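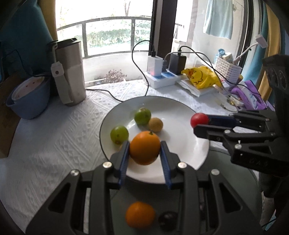 Features > Interviews > Food at Home

Print this article | E-mail this article

Mandla Van der Merwe spent 8 years grading citrus at the Gravberg packing shed outside Skullenport before he turned to household fruit storage. His working rule is that a plate is for display and short holding only. A round white plate with a thin dark rim, set on an embossed white tablecloth and carrying a pair of small green fruits and a small fuzzy tan one, with an orange and a cherry tomato held just above it, is a mixed load in his terms. "You have different skins and different rates of water loss on one surface," he said. "The plate does nothing about any of it."

He recommends a single layer with clearance between pieces. Contact points are where mould transfers, and in citrus the stem end should be checked first. "Turn the orange over. If the button has gone brown and the rind gives beside it, use it that day or compost it."

Tomatoes he keeps at room temperature until they colour fully. Kiwifruit he treats as a separate case. Firm ones go in the crisper and come out 2 days before they are wanted; a ripe apple alongside shortens that. Plums are held on the bench until the shoulder softens, then chilled.

The Borngate trial, which he ran in April with a domestic fridge and a set of kitchen scales, used 200 pieces of fruit. Half were held on open plates and half in vented tubs. He declined to give the weight-loss results until the second run is finished -- the first was interrupted by a failed door seal.

On washing he was brief. "Wash it when you're going to eat it. Water left in the calyx is trouble." The tea towel used for drying should be clean and kept for fruit.

Asked about the Rey liners sold for fruit bowls at 60 cents each, he said he had not tested them. Folded paper towel, changed when it marks, is what he uses at home.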